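Feb 6, 2025

Slept badly and got up at 4. Read a bit more of the Berken parish history. The mill burned down in 1764 and they took two years to rebuild it. Rang Marlina Latuheru after breakfast and she can lend me the second volume.

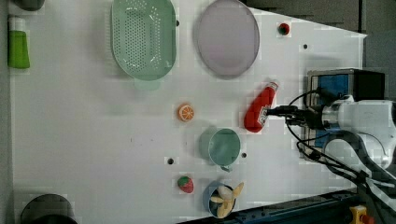 Green colander and the orange slice.

Walked to Minow in the afternoon by the river path. Mud most of the way, left boot is letting in water again. Bus home was late. Soup for tea, then wrote up my notes on the mill. Still need to find out who paid for the new wheel. Bed early.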